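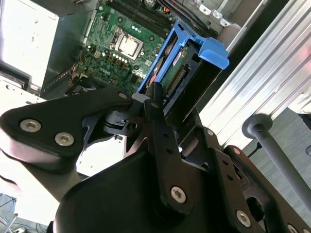 An open desktop case with the motherboard and processor in view.

Repair Evening in Lukumay: Questions

Must I book a place?
Yes, please write to Rosalind Wojcik before Sunday. We have 21 places.

What does it cost?
The entry is free. You pay only for the spare parts.

Can I bring a laptop?
Yes, but please make first a copy of your files.

How long can I stay?
We open at 6 in the evening and close when the last repair is finished.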